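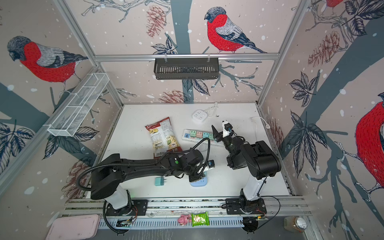 Reports > Funded Projects > Clerkdale > Interim

Interim Report to the Conneely Fund: Clerkdale Rural Reading Project
January
By Flora Munro, Project Manager

Print this page | E-mail this page

1. Summary
The project has completed its second period of work and remains within budget. The lending service now reaches 29 households on the outlying farms, against a target of 25 set in the original application. The Fund is asked to note a delay to the large-print collection, set out in section 3.

2. Lending and home visits
Home visits resumed in the autumn after the road at the north end of the glen was reopened. Agnes Nisbet has continued to plan the routes, and each borrower is visited once a fortnight. Requests for local history and crime fiction remain high. Demand for audio books has grown faster than expected — in particular among borrowers whose sight has worsened — and five players have been bought from the equipment budget. 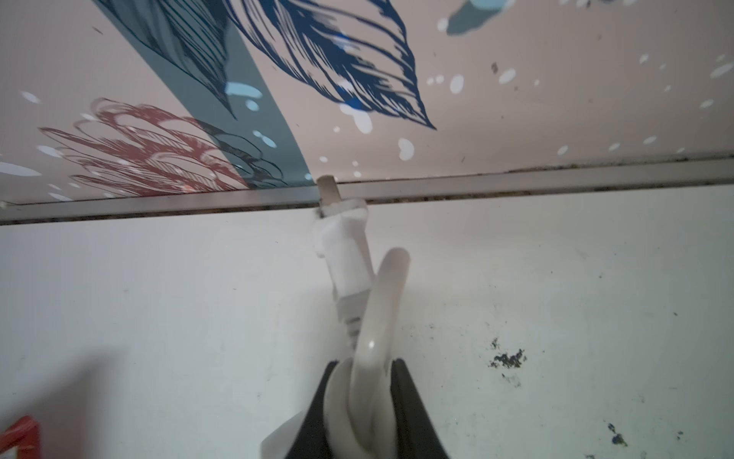 The players are lent for three months at a time and may be renewed by telephone. Two were returned with faulty batteries and were replaced by the supplier at no charge.

3. Stock
Nearly 1000 titles have been entered in the new catalogue. Alasdair MacKinnon has led this work and expects to finish the children's section before Easter. The large-print order was placed late, as the first quotation exceeded the sum allowed. A revised order has been accepted and delivery is expected in March.
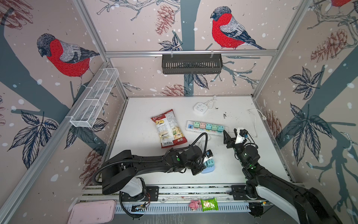 Borrowers waiting for large-print titles have been offered loans from the county service in the meantime.

4. Staffing and spending
Shona Guthrie joined the project on a part-time basis and has completed her induction. Travel costs were higher than forecast — the reopened road is still subject to diversions — and the difference has been met from savings on printing. No change to the total grant is requested.

5. Next period
A survey of borrowers will be posted with the spring book list. Murdo Ritchie will collate the replies, and the results will be attached to the final report.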